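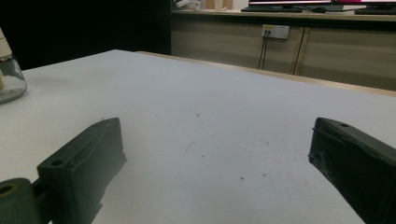 Fig. 1. Hand-held gripper over the white work surface.

Filed under: Funded Projects / Interim Reports

Rindilness: interim report to the Bidina program office, April 2026

This report covers the second work package, carried out at the Vilotby site. The work package tests whether demonstrations recorded with a hand-held gripper can train a manipulation policy without teleoperated data. The target set for the period was 3000 recorded demonstrations.

Recording stands at 2797 demonstrations. After filtering, 2096 remain in the training set. The filter rejects a recording when pose tracking is lost, when the finger opening is not logged for the full length, or when the operator restarts the task partway through. Loss of tracking accounts for most rejections and is concentrated in recordings where the fingers work close to a large, pale object.
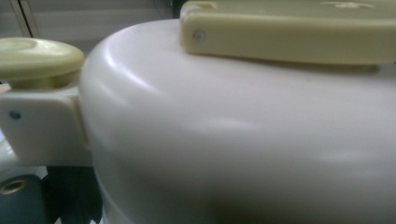

Two changes were made in response. The operator now holds the gripper still at the start of each recording so that the tracker can settle, and approaches to large objects begin from farther back. Recordings made under the old procedure were kept if they passed the filter. They carry a separate tag and can be left out of training.

The Hegazy baseline was retrained on the filtered set with its settings unchanged. It completes single-object placement more often than the version trained on unfiltered data. Tasks with 2 objects show no clear gain. Failures there occur mainly at the second grasp, where the policy closes the fingers early. 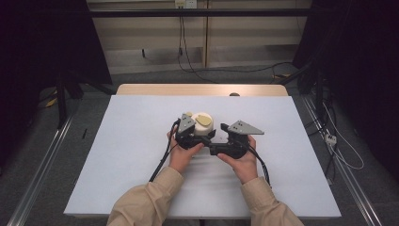
Time alignment between the gripper log and the head-view video remains open. The offset drifts over long sessions, and the present correction is applied by hand. An automatic correction is being written and will be checked against the manual values before it is used on the full set.

No change to the budget is requested. The remaining demonstrations will be recorded under the revised procedure, with priority given to the second grasp. The filtered set and the filter code will be delivered with the next report.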